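Search tickets Go

Ticket 2461
Product: Plalalgate (door access controller)
Site: Catterall, east entrance
Reported by: Adel Ait Brahim
Opened: 2018-04-16
Status: Closed, firmware held

Symptom
Badge reads are accepted at the reader but the door relay does not fire. Log shows error 723 on each attempt. The exit button works every time. Other doors on the same panel are not affected.

Checks
Relay output measured at the terminal block with the exit button held: normal. Wiring to the strike is good.
Swapped the reader with the one from the loading door. Fault stayed with the east entrance.
Controller clock compared with the server. The controller was 53 minutes behind. Error 723 is logged when a badge time stamp falls outside the allowed window, which is set to 5 minutes at this site.
Time sync address on the controller still pointed to the old Firwood server, which was shut down in November.

Action
Changed the sync address to the current server and forced an update. Clock corrected on the first try. Restarted the controller and tested with two badges, both opened the door. Cleared the event queue.

Firmware update from Tollitix not applied. Release notes mention a change to the schedule table and the site has custom holiday schedules. Hold until a backup has been taken.

Attachments (1) 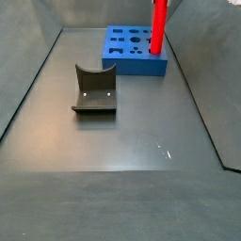 Blue foam block against rear wall, gray enclosure

Follow-up
Adel to check the sync address on the remaining controllers. Any that still use the old server will drift in the same way and should be changed before the next schedule push. If error 723 comes back with a correct clock, reopen this ticket and include the full event log, exported before any restart.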